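### 3.2 Bottle types and label survey

The survey covered 3,564 plastic drink bottles collected at two drop-off points, Lirnlow and Testard, during October. Bottles were accepted with or without caps. Glass and cans were set aside at the door and are not reported in this section. Each bottle was entered once, under the kind of drink named on its label, and then under the way the label was attached.

Labels were split into two groups. A partial label leaves bare plastic above and below it, and most water and soda bottles fell into this group. A full wrap runs from under the neck down over the body, so that the color of the plastic can be judged only at the neck. Milk coffee and tea drinks were the usual members of the second group. Figure 4 gives one case, in which the tan drink can be seen through the clear neck and the label begins just below the neck.
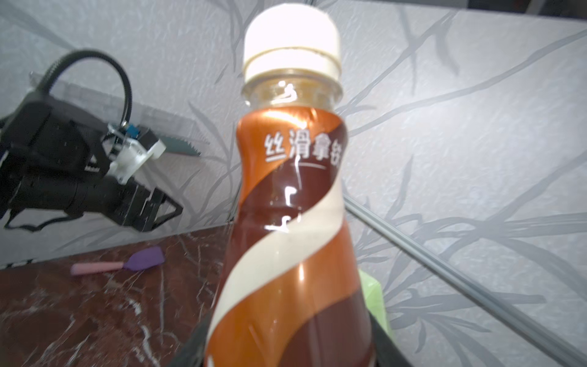
**Figure 4.** Latte-style drink bottle (丝滑拿铁, "silky latte") with an off-white ribbed screw cap and a wraparound label in copper-orange, brown, and cream.

Of the full set, 1,558 bottles had a full wrap. This is a higher share than Prosser and Pugh found in the Craddock survey, where water bottles made up most of the load. We think the difference comes from the shops near Testard, which sell more chilled coffee. We did not record where each bottle was bought and can't test this.

Shape caused some trouble. Bottles that narrow at the waist have no flat side, and the Bralum size gauge, which is meant for straight bodies, gave two readings depending on where it was placed. We took the reading at the widest point in every case. A repeat check on 100 bottles changed the size class of 26, nearly all of them waisted.

### 3.3 Sorting area
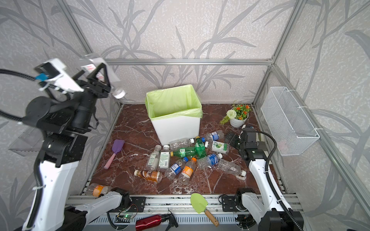

*Reading time for this section: 1 minute*

Sorting was done over a hard floor with a reddish-brown marble pattern, veined in white, with gray leaf-print paper on the walls. Bottles were placed on the floor in a pile. A white rectangular bin stood near the back, lined with a lime-green bag turned down over the rim. The same bin was used at both sites and the bag was changed between loads.

Label color was written down before cap color. In early trials the two were entered together, and Pugh found that red-and-white labels with white caps were being logged under red for both. Entering them one at a time fixed most of this. Green was kept as one class, from lime to dark, because the two people coding could not agree on a line between shades.

Bottles with torn labels were kept if the name of the drink could still be read. The rest were coded as unknown and left out of the label counts in Table 5.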